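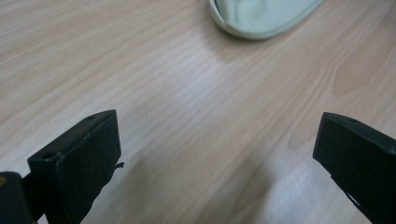
Could they do my mother's next, Petro Lysenko wanted to know, before the kettle had boiled and well before the speeches were due. He was told that mothers' laundry is outside the scope of the current program. He took a biscuit and a seat near the front.

Prikgate, 2020-06-22 - Clikmont opened its Prikgate workshop to the neighbours this month for the first open day in the company's history. Invitations went to 57 households on the surrounding streets, most of whom had wondered for years what went on behind the grey roller door. The answer is socks.

The company's Umeo project is teaching machines to handle small, soft, uncooperative things. Metal parts have been no trouble to robots for decades. A sock has no proper shape, changes its mind when touched and looks much the same from either end if you happen to be a computer. Clikmont has been working on the problem since May of last year and describes progress as steady, a word it chose with some care.

Visitors were shown how a person with a hand-held gripper picks up a sock, so that the software can learn from the way it's done. They were then invited to have a go themselves.

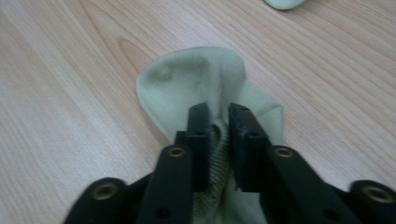
Taking hold at the cuff during the Umeo demonstration at Prikgate.

Each guest was given 15 minutes at the table, and several asked for more. "People arrive thinking it'll be easy, and then they go very quiet," said project lead Halyna Levchenko. "We had a retired surgeon who wouldn't give the gripper back. We've offered him a part-time position and I'm only half joking."

Levchenko said the team favours the cuff as a starting point, the ribbing being easier to hold than the heel. The toe has its supporters within the company and the matter is still discussed at lunch.

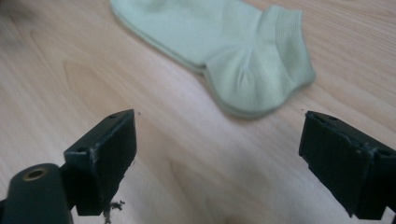 The approach matters as much as the grip. Come in too low and the fingers scrape the table. Come in too high and you've picked up a generous helping of air, a result several of the younger guests achieved with great flair. Clikmont hopes to have 500 good demonstrations on the books before the software is asked to try a full basket.

The Lytvynenko bakery next door supplied the catering. All 13 trays came back empty, the most decisive result of the day.

A second open day is planned, with towels under consideration. Residents of Prikgate who missed the first can leave their names at the workshop's front desk. Please don't bring your own washing.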